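Speaker notes: Who gets to write the first version?
Media and the public evening, Hudholm library, upstairs room
Start at 7 pm sharp, the building locks at nine

Okay. Say hello, thank the library, find out whether the mic works before launching in. Last time I did five minutes into a dead one.

Open with the letter. I was a letters editor for eight years at a regional paper, and the one piece of mail I still have pinned over my desk is from a man who wrote in March to complain that we'd called a street "troubled". He lived on it. One word, in paragraph two, in a story about a bloke being arrested outside the bottle shop. He wanted to know who had decided that, and when. I rang around the newsroom and I couldn't find out! It had been in the first version filed, and every version after that was built on top of it.

(Pause. Let them have the word "troubled" for a second.)

So that's tonight. How the first version of a crime story gets written, who's in the room when it happens, and why it's so hard to shift afterwards.
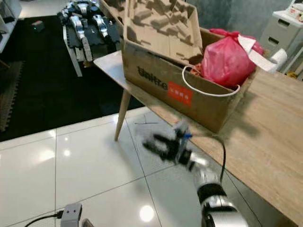
The first version nearly always comes from a police media release. I want to be fair about this, because I've had good mates in police media and they work hard. A release goes out at four in the morning, there's one tired person on the desk, and the release is already written in something like news style. You change "male" to "man", you put a headline on it, and up it goes. I did it for years. I'd do it again at four in the morning.

Then the story of Hagedorn Street. Go slowly through this bit, people get lost.

A fight outside a takeaway, one young fella in hospital, another charged. The release said "a group of youths". By breakfast one radio host had turned that into a gang. By lunch a columnist had the gang down as proof of a theory she'd held since well before breakfast. And the other side did the same thing in the opposite direction — the charged lad became an honour student overnight, on the strength of one school photo. Neither lot had rung the takeaway.

Britta Reinholz rang the takeaway. She was freelancing then, and she got 200 words on an inside page out of it, four days later, saying there were five people there in total and three of them were cousins waiting for chips. I've asked a lot of audiences whether they remember the correction to a story they'd argued about. Ask this one. Hands up. Usually I get a couple of hands, and usually it's someone who was in the story.

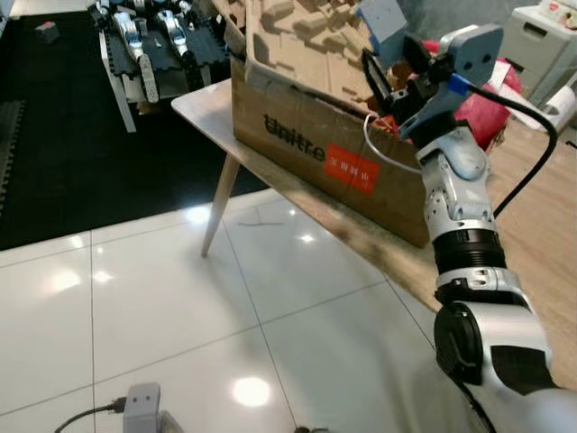 Wolfram Schmieder

Right, the numbers slide. Don't read the whole table out, they've got eyes.

When I left the paper I went back through the comments and letters we'd received on Hagedorn Street. There were 1,146 of them, and I read the lot over a winter with a heater on my feet. Most were written before Britta's piece ran. The ones that came in afterwards mostly argued with the earlier letters and hardly touched her reporting. I'm not a statistician and I won't pretend this was a study. It was me and a spreadsheet. But I came away thinking people weren't stupid or wicked, they were just answering the thing in front of them, and the thing in front of them was three days old.

Somebody will ask about bias here. My line: yes, of course, and it runs every which way. I've watched a left-leaning colleague sit on an awkward detail and I've watched a conservative one do it the same week. What worries me more is the shared habit of guessing at a stranger's whole life from one bad night. A lad has a scuffle, so he must have a record. He's got no record, so he must be an angel. You can lose an argument both ways on the same afternoon, and I have, in print, with my byline on it.

(If they laugh, tell the one about the retraction and my mum. If not, skip it.)

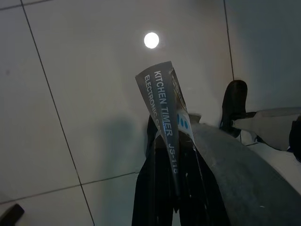

What I'd ask of readers

Wait a day before sending it on. I know, I know. I'm hopeless at this as well.

Look for where each fact came from. "Police allege" is doing a different job from "a neighbour said", and if there's no source in the sentence, write to the paper and ask for one. Letters do get read. I read them!

Keep the name of the reporter who went back. Britta's still at it, and so are people like her in most towns, and they notice when a reader follows them from one story to the next.

Questions

Likely ones: Should papers name people who've been charged? (Long answer, keep it short: I've changed my mind twice, give both reasons.) Do I still read the comments? (Yes.) What happened to the two young men? I don't give their names or say where they are now, and I'll say so plainly if pushed.

The gent from the Gallow residents' group may want to speak. Give him the mic — he was there for the street meeting and he remembers it better than I do.

Chairs back against the wall before we go.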